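Notebook entry, 29 May 2020
Textile Care Bench, Drorngate building
Subject: Removal of set tea stains from undyed cotton canvas

Purpose. The March trials left open whether a longer soak at low strength gives the same result as a short soak at full strength. The Hedegaard order will be washed by the customer at home, and the care label must be settled before the cloth is cut.

Cloth. All swatches came from the Londa roll, second half, cut across the full width. Selvage pieces were discarded. Each swatch was stained with black tea, left flat overnight and pressed once with a dry iron at the cotton setting.

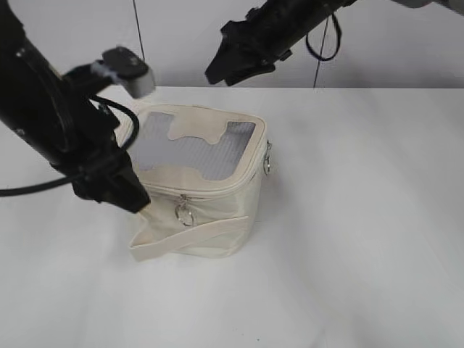 Method. Two baths were prepared with Sterkodia oxygen powder. Bath A was mixed at label strength and held at 40 degrees Celsius for one hour. Bath B was mixed at half strength and left at room temperature until the end of the working day. Swatches were turned by hand every fifteen minutes in Bath A and once only in Bath B. Both sets were rinsed in cold tap water and hung in the drying cabinet with the door open.

Observations. Bath A removed the stain from the open weave, but a faint brown line remained along the fold. Bath B left no line on any swatch. It did leave the cloth slightly stiff, and a second rinse was needed before the hand of the fabric returned to normal. Shrinkage along the warp was the same in both sets. The filling direction was not measured, as the marking pen washed out of three swatches. Staff are asked to use thread marks in future.
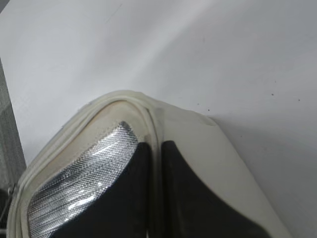
The balance read 2,000 grams with the check weight at the start of the session and again at the close, so the powder quantities may be relied upon. The meter on the water line stood at 2,916 liters when the last rinse was finished. Please enter the next reading on the sheet by the sink and not in this book.

Provisional wording for the label: soak cool, rinse twice, dry in shade. The words "do not bleach" remain in place pending the chlorine test.

Outstanding: repeat Bath B on cloth that has been stained and left for a week. Order more cotton thread in a dark color. The iron is spitting again and should be descaled before it is used on any customer goods.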